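Visit notes -- Banik, Thursday

Got there just after nine, Amos Park already in the car park with the folder. Sunita Calloway signed us in. Coffee, hi-vis, straight through to the demo room, no slides thank goodness.

Reminder for anyone who missed the last meeting: we're looking at whether one arm on the breakfast tray line is worth putting in next year's budget. Not replacing the line. One station, the one where agency cover costs us most and people hate the early start.

Three suppliers on the list -- Banik, Ostrowski, Justmont. Ostrowski we saw already (Lyle's notes are on the shared drive, read those first, I won't repeat). Justmont still haven't confirmed a date.

Sunita's colleague Ignacio Tran ran the demo side. He was good. Answered what he was asked and said so when he didn't know. I'd asked beforehand for soft food and our kind of tray, not boxes, because every supplier on earth can pick up a box.

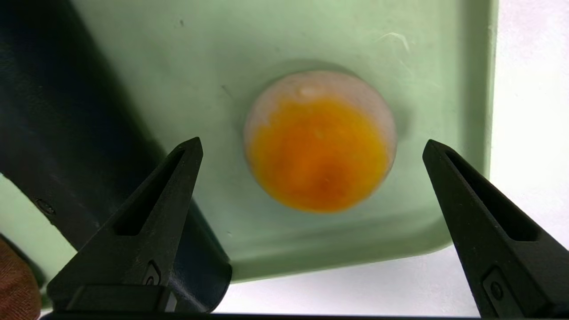
Fried egg on the green tray, seen from the gripper camera at Banik.

Two-finger gripper, pointed tips, black plastic. My first question was cleaning. Ignacio says fingers come off and go through a normal wash cycle, but the slots down the middle want a brush as well. Amos wrote that down twice. If it needs a brush it needs a person with a brush, and that's minutes at the end of every shift which nobody has put in the sums yet.

Second question was spares. A pair of fingers is 67 pounds. Fine. How many pairs a year? He wouldn't commit, depends on the trays and how hard the edges get knocked. Fair enough but I need a number, even a bad one. Sunita is going to ask their site at Flatitz, who have had the same gripper on cold plates since last September, and send us what they've actualy used.

The camera is on the wrist so it travels with the gripper. I like that for space, we've no ceiling height over station two. Don't know how it copes with steam. Asked, and he said they'd want to try it in our kitchen before promising anything. Put that down as a cost too -- the on-site trial is 2000 and it comes off the price if we order, not if we don't. Amos thinks we can argue that down. I think we should just pay it.

Service contract is 800 a year, one planned visit, phone help in working hours. Their working hours. Our line starts at five. Need to ask what out of hours costs and get it in writing, that was the sore point with Ostrowski too.

Guarding: still open. They reckon we could go without a full cage if the speed is kept down. Glykeria Tsakiris needs to see the risk assessment before anyone repeats that upstairs. Please don't repeat it upstairs.

Had half an hour in the workshop afterwards. Tidy, busy, two units being packed for a bakery. Talked to a fitter about floor fixings -- our tiles might be a problem, he'd want to core through to the slab. Building work isn't in the draft budget at all. Amos to get a quote.

Lunch was sandwiches. Left at half one, traffic awful.

To do:
Me -- chase Justmont again, chase Flatitz figures thru Sunita
Amos -- floor quote, power supply at station two
Glykeria -- guarding
Lyle -- same cleaning and spares questions to Ostrowski so we can compare like with like

Trial money has to be on the form by the end of the month or it waits a year. I'll put it in at the full 2000 and we can take it out again.

We use cookies to keep this site working and to see which pages get read. Accept all | Manage settings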